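Share house walk-through, fire and general safety
Property: Woltano, unit 9
Date: November 8, 2020
Checked by: Aitana Requena. Present: Recep Demirtaş, tenant

FRONT ENTRY
Deadlock opens from inside without key: PASS
Hall clear: FAIL. Bike plus two boxes. Recep moving them to the shed today.
Step edge strip: loose at left end, glue or replace.

SMOKE ALARMS
Hall: PASS, tested with button.
Bedroom 1: PASS
Bedroom 2: FAIL, chirping. New battery, retest in Feburary with the rest.
Lounge: none fitted. Ask Jonas Schnyder for a quote, he did the units downstairs.

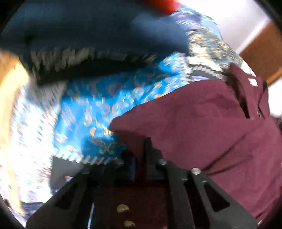

KITCHEN
Fire blanket on hook: PASS but too close to the stove, shift it nearer the door.
Rangehood filter: greasy. Soak and refit.
Kettle cord: fine.
Powerboard behind fridge: FAIL. Fridge straight into the wall please.
Gas bayonet: not tested, needs a licensed gasfitter.

BATHROOM / LAUNDRY
RCD trips on test: PASS
Dryer lint: FAIL, thick. Cleaned while I was there, do it every load.
Exhaust fan: noisy, works.
Hot water at basin: too hot for my liking. Telmo to check the tempering valve.
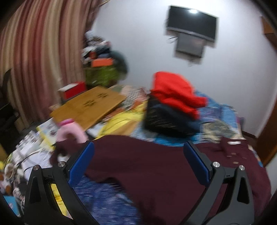

BALCONY
Railing: solid. One screw missing at the bottom bracket.
Ashtray: use a tin with a lid, not the pot plant.
Sliding door: sticks, track needs a vaccuum.

BEDROOMS
Heater is the big one. A metre clear on every side, and don't dry anything on or over it. Bed counts too, so anything spread out on it, like the maroon shirt with the ribbed sleeves, stays well back from the heater. Blind cords in both rooms need cleats. Bedroom 2 window opens fully: PASS. Bedroom 1 window painted shut at the top, FAIL, that's the second exit.

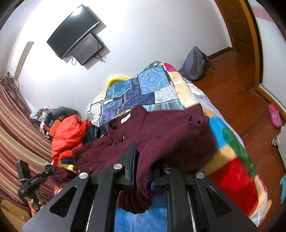

Electric blankets are next. None on the beds yet, cupboard only, lay them flat for storage. Check the cords before winter. Don't bunch them up like the right side of that maroon shirt, folds break the wires.

Budget for the small stuff: $200. Reinspect in February.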